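Why Do Snacks Live in Boxes?

Put a snack on a table and walk away. Either it goes stale or your brother walks past. A box helps with the first problem.

Air is the troublemaker. It carries tiny bits of water, far too small to see, and crunchy food soaks them up until it bends like an old sock. A lid slows the air down. It does very little about brothers.

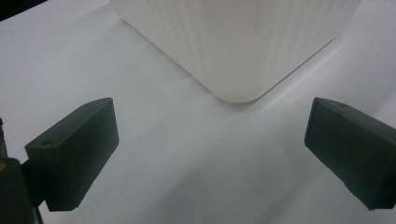

What are the ridges for?

Take a sheet of paper and try to stand it on its edge. It flops. Now fold it back and forth like a fan and try again. Much better! Ribs on plastic do the same job, so a box can have thin walls and still keep its shape when a grown-up piles soup on top of it.

Why can you see through some of them?

So you don't have to open every box in the cupboard to find the good one.
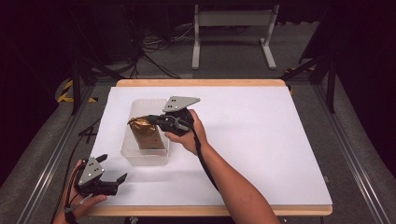 Shiny wrappers are a different trick. Many are plastic with a coat of metal thinner than a hair, and that metal keeps out light as well as air. A wrapper inside a box gets guarded twice, like a king with two castles.

Once it's open, though, a wrapper is a poor guard. Fold the top over, put it in the box, and press the lid down all the way around. 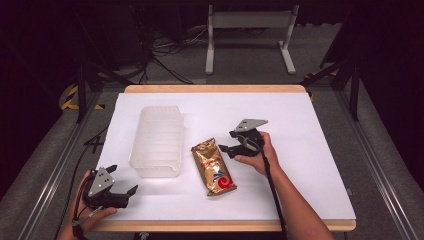 Liette MacPherson, age 9, writes that her crackers stayed crunchy for 11 days in a box with a lid, and that she only stopped the test because she ate them.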